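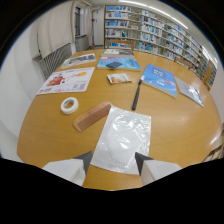 The Reading Room Swap is back, and it's bigger

Billton Library newsletter, 14 Jun 2026

If you came to the swap in May you'll know what a lovely muddle it was. We had planned for a quiet morning with a few paperbacks changing hands, and by eleven the queue for the returns trolley went past the large print shelves and out into the lobby. People stayed for hours! So we are doing it again, with more room, more tables and a much better plan for the jigsaws.

For anyone new to it, the swap works like this. You bring up to seven books you have finished with, hand them in at the front desk, and get a paper token for each one. Tokens can be spent on anything on the swap tables. Hardbacks, paperbacks, cookery books the size of a paving slab – one token each, all the same. If you don't find seven books you want, keep your tokens for next time. They don't run out, and the green ones from May are still good.

Children don't need tokens at all. They can take two books from the low table whether they've brought any or not, and they can come back for another two in the last half hour if there are plenty left. Last time there were, although the dinosaur books went in the first few minutes and we had some long faces. We have been putting dinosaurs aside ever since.

What goes quickly and what doesn't

Crime went first, as it always does. Anything with a snowy village or a lighthouse on the cover was gone before we'd finished laying out the rest. Gardening was a surprise. We had expected it to sit there, but the old vegetable growing books were carried off in armfuls, and several people asked for more on soft fruit and pruning. If you have one at home that you never look at, please think of us.

Travel guides are harder. A guide to a city from many years ago is a charming thing to read in the bath but not much use for finding the bus station, and we ended up with two boxes of them. We'd ask you to leave out guides that are more than five years old unless there's something special about them, such as good walking maps or lots of photographs. The same goes for computer manuals and tax guides. Old atlases, on the other hand, we love. Bring all of those.

Poetry did far better than we dared hope. We put it next to the tea, which may have helped, as people pick up a slim book while they wait for the urn and then find they've read four pages. It's staying next to the tea.

The mending table

Now for the part we're most excited about. A lot of the books handed in last time were in good shape inside but looking sorry outside – torn jackets, loose pages, corners gone soft – and several people asked whether they could be saved. Yes! Very often they can, and it takes less skill than you would think. So this time there will be a mending table in the reading room all through the swap, with people on hand who have done it before and are happy to show you.

You can bring your own books to mend, and you don't need to swap them. Library books are the one exception. If you've torn one of ours, please just hand it in and tell us. We won't be cross, and we would so much prefer a torn page to a page stuck down with parcel tape.

Which brings us to tape in general. Ordinary clear sticky tape is the enemy of old paper. It goes yellow, the glue creeps out at the sides, and a few years later the strip drops off and leaves a brown stain behind. Most small tears can be closed with thin Japanese tissue and wheat paste, both cheap and easy to get hold of. You tear the tissue with your fingers instead of cutting it, so that it has a soft, feathery edge, brush on a very little paste, lay it along the tear and press it under a weight overnight. It all but disappears. The first time you do it feels like a magic trick.

Loose pages are a bit more fiddly. A single page can usually be tipped back in with a thin line of glue down the inside edge, but the knack lies in how little you use. Too much and it squeezes into the next page, and now you have two pages that won't open. We'll have scrap books to practise on, so you needn't risk a favourite straight away.

Torn dust jackets are the most satisfying job of the lot. Flatten the jacket, mend the tear from the back, and fold it into a clear sleeve cut to size. A scruffy old novel comes out looking ready for a shop window. Sleeves will be on sale at cost, and the paste and tissue are free to use at the table.

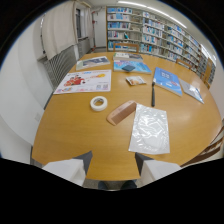

There are a few things we can't take on. Mould is the main one. If a book smells musty and has grey or green furry patches, please seal it in a bag and leave it at home, as the spores can spread to everything around it. Leather bindings that are crumbling to red dust need someone with proper training, and we can give you the leaflet on finding a conservator. And if you think your book may be worth real money, don't mend it at all until you've asked for advice. A tidy repair can take a good deal off the price.

Drying out a wet book

We were asked about this more than anything else in May, probably thanks to all that rain, so here is the short version. If a book has had a soaking, don't put it on a radiator and don't go at it with a hairdryer. Stand it on its end on a few sheets of kitchen paper, fan the pages gently and leave it somewhere airy. Change the paper when it gets damp. Once the pages feel only slightly cool to the touch, close the book and put it under something heavy until it's properly dry, or it will dry with a wave in it.

Glossy paper is different. Art books and some cookery books are printed on coated paper that sticks together as it dries, and once it has stuck it's stuck for good. If you can't get to it straight away, wrap it and put it in the freezer. Yes, in with the peas. It will keep there quite happily until you have an afternoon free to thaw it and separate the pages with a sheet of baking paper between each one.

Jigsaws, maps and odds and ends

Jigsaws get their own table by the window this time. Please write on the lid whether all the pieces are there. "One bit of sky missing" is perfectly fine and plenty of people don't mind. What we'd like to avoid is the heartbreak of somebody getting 3000 pieces into a harbour view before finding out about the hole in the boat.

Sheet music is welcome too, and so are maps. We've been given a lovely set of old walking maps of the hills north of Billton, well used and full of pencil notes about stiles and tea rooms, and they'll be out for everyone to look at, although they aren't for swapping. If you know what became of the tea room at the top of the quarry path, do tell us. Somebody has written "best scones" beside it and underlined it three times.

The Dimitriou bakery on the market square is doing the cakes again. The orange one sold out very early in May, so they are baking double. Tea and coffee are free, with a tin for donations, and there will be squash for the children. Please keep drinks away from the mending table, however carefully you carry them.

What happens to the leftovers

After the last swap we had roughly 40 boxes of books left, which sounds like a disaster and was nothing of the kind. The best of the fiction went to the waiting rooms at the health centre and the bus station. The children's books went to the two playgroups. A good pile of craft and history books has gone on the trolley by our front door, where you can pick one up for a small donation whenever we're open. Anything too tattered to read is kept for the mending table to practise on, and the covers make very good stiff card for bookmarks.

We could do with more homes for the rest. If you run a café, a guest house, a hairdresser's or anywhere else people sit and wait, and you have a spare shelf, let us know and we'll fill it for you. We can change the books over now and then too, so that your regulars don't get fed up with the same ones.

Getting here

The swap is in the reading room and the lobby, and the step-free way in is round the side, by the bike racks. The side door has a bell, so do ring it if it has swung shut. If you have a lot of books to drop off, you can stop in the loading bay for five minutes, and we'll come out with the trolley. You can also hand books in at the desk during the week before and collect your tokens then, which makes the morning itself a good deal calmer for everyone.

The date and times will be on the noticeboard and at the desk as soon as the room booking is settled. Bring a strong bag.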